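Home and Shared Workshop Builds
Unit 5: Setting up the bench and finding the table surface
Handout prepared by Johanna Tanner

Read this before the July workshop session. It assumes you have finished Unit 4 and that your arm moves through its joint limits without faults.

5.1 Fixing the base

Bolt the base directly to the tabletop, close to one edge, with the connectors facing where you can reach them. Clamps are fine for a first trial but they creep under repeated moves, and a base that has shifted a few millimetres will ruin your calibration without giving any error. Tighten the bolts in a cross pattern, then check them again after the first hour of running.

5.2 Cables

Run cables along the outside of the arm and strap them at the links. Leave enough slack for the elbow to fold fully. Before powering up, move the arm by hand through its whole range and watch for any point where a loop goes tight. Chantal Lévesque's group lost a wrist connector last term by skipping this step.

Keep power supplies and hubs on a separate desk if you have one. The work surface should hold the arm, the target and whatever the task needs.

5.3 The target

We use a small flat square, dark enough to stand out from the table colour. Mark one corner so that you can tell which way it is turned. Lay it down at a slight angle, well inside the arm's reach.

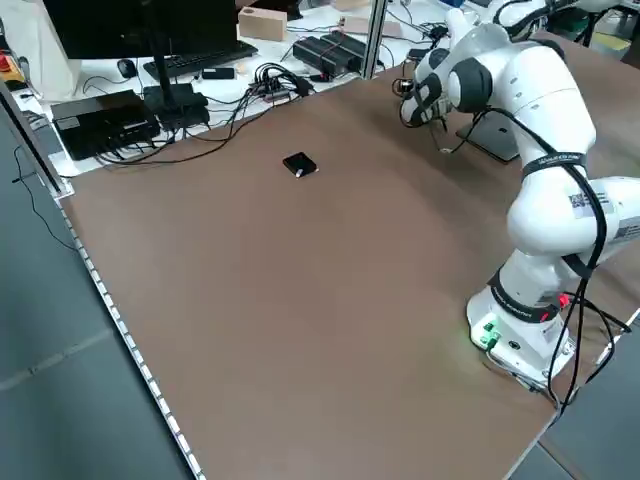 Figure 5.1. Bench layout with the black target on the table and the gripper over the far side.

5.4 Touch-off procedure

Set the speed limit to 10 per cent. Keep one hand near the emergency stop.

Move the gripper to a point 200 mm above the target. Lower it in small steps until a sheet of paper drags between the fingers and the surface. Write down the joint readings and the height. Repeat at the four corners of your working area.

If the corner heights differ by more than 5 mm, shim the table legs and start over. Smaller differences can be corrected in software using the plane-fit script from Unit 3.

The base encoder on our bench read 2,412 at the centre position. Yours will be different. Copying someone else's offset is the most common mistake in this unit.

5.5 Two arms on one table

Amrit Arsenault's notes on shared workspaces are in the course folder. For now, park the second arm and disable its motors while you calibrate the first. Each arm gets its own touch-off, done separately, using the same target in the same spot.

To hand in

Your table of joint readings, a sketch of the bench with distances in millimetres, and a short paragraph on any corner that gave you trouble. Send questions to Manon Charbonneau before the session.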